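Rutden Youth Flag Football: Spring Progress Report to the Hunt Fund

Hello again from Rutden! When I sent in the application last fall I promised you a report once we hit the middle of the season, and we've now played enough games that I have something to say. I've gone over the word limit on your form, sorry, so I'm sending it as a letter and posting it on our page where the parents can read it too.

Where we stand

The league is up and running with 50 kids signed up, which was our target on the application. They're split between the younger group and the middle school group, and both practice at the Stusora Road field behind the old rec building. The grass is thin on the north end (it always has been) but the parks crew let us shift the sideline over so the worst of it is out of bounds now. Opening morning was cold and loud and wonderful. We lost the first game badly and you would never have known it from the noise on our bench.

The middle school group has gotten so much better at running routes. In March they all ran to wherever the ball was, and by May we had receivers cutting on the right step and looking back for the throw. The younger ones are still mostly chasing each other, and I'm fine with that.

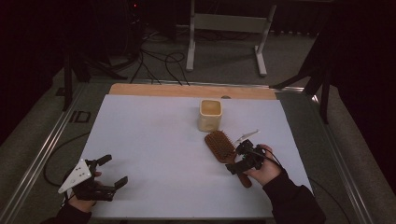
Equipment

Most of your grant went here. We've spent $3,176 so far, on flag belts, footballs in the smaller youth size, cones, and a set of pinnies to replace the ones that had been through the wash so many times you couldn't read the numbers. The belts are the pop-off kind. Our old ones used a sticky strip that gave out after a season, and half of every practice went to arguments over whether a flag got pulled or just fell off. Those arguments have pretty much stopped!

I did change one thing from the budget we sent you. The down marker set we'd planned on was out of stock until summer, so I bought a plain one and put the difference toward mouthguards. If you need a form for that change, send it over and I'll fill it out the same night.
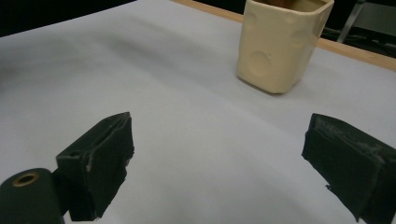
Are the families paying anything this season?

Each family pays a $20 sign-up fee, and we waive it when they check the box on the form. They don't have to explain why. The fee money goes to field paint and officials, and none of your grant is used for either one.

Coaches and officials

We're short on coaches, and I'd like to be plain about that because I told you last fall we wouldn't be. One coach moved away before the season and another switched to night shifts, so I've been running the younger group myself and running across the field at halftime to check on the other one. It works, sort of. Two high school players have started helping with warmups, and the kids think they hung the moon. They can't be left in charge of a group, but they're great at demonstrating a handoff, and they have a lot more knee left than I do.

Officials have been easier. The Tuvholm league shares theirs with us on mornings when their own games start late, and in return we let them use our field for their makeup games. The only hitch is the rulebook. Tuvholm allows a rush from the line and we make the rusher start seven yards back, so there was some confusion in our second game and a very upset quarterback. We go over it with the officials before kickoff now. 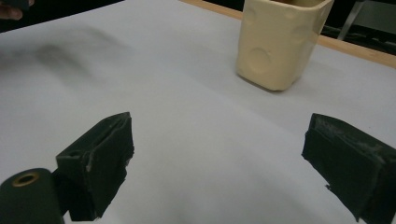
What happens when a game gets rained out?

We try to make it up at Tuvholm's field, which drains a lot better than ours. If they can't fit us in, the game goes on the list for the last week of the season, and so far that list has 2 games on it.

Injuries and safety

A jammed finger, a bloody nose, and one twisted ankle that kept a kid out for a couple of games. She's back and playing center. Every coach did the concussion course before the first practice, and the certificates are in the binder if you'd like copies. I also moved the water break up earlier in practice once the afternoons warmed up.

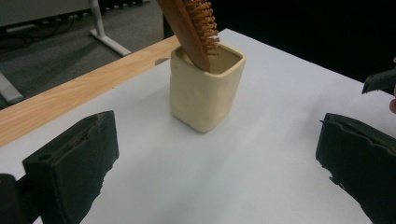
Cream-colored cup and wooden hairbrush.

What's left to do

We still have the rest of the schedule, the skills day, and the end-of-season cookout. The skills day was supposed to be in April and I pushed it back when the field flooded. It'll be passing, flag pulling and a relay, starting at 9 in the morning, and you'd all be very welcome to come stand in the wet grass with us.

The remaining grant money is set aside for a second ball bag and a lockable storage bin, and I'll send the receipts with the final report. Please let me know if the final one needs to go on the form. I can be brief if I have to!

Thank you so much from all of us,
The league coordinator, Rutden Youth Flag Football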